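A Hand for Hire: My Afternoon With the Stivow

By Arif Sinaga 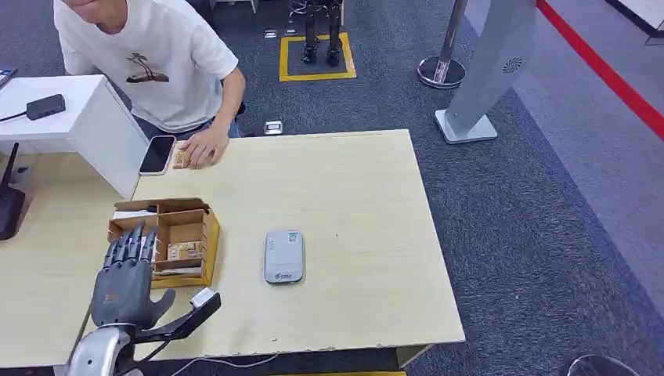
I'll admit I came for the price. Stivow rents its humanoid by the month, $4,000 with setup included, and I wanted to know what kind of help you get for that. Hatsue Hirano, who runs the demos, handed me a coffee and told me to try and annoy it.

So I did! We had it sorting paper notes into a cardboard organizer, a job I'd give to a bored teenager. The hand is the best part. It has proper jointed fingers and a thumb that swings out wide, and when it closes on something thin it slows way down, like my grandmother picking up a stamp. It still dropped 2 on me (I'd crumpled those on purpose, so maybe that's my fault).

Setup took 39 minutes, most of it cables. You need a steady network, a big table and some patience with the Flollora app, where every task gets taught one step at a time and the undo button hides in a menu. I lost a whole lesson that way. Grr.

The cheaper Jakis kit comes with a simple pincer, and for boxes I'd take it tomorrow. For paper? I'd pay the extra. Hatsue says a 60-day trial opens in December, and I've already put my name down.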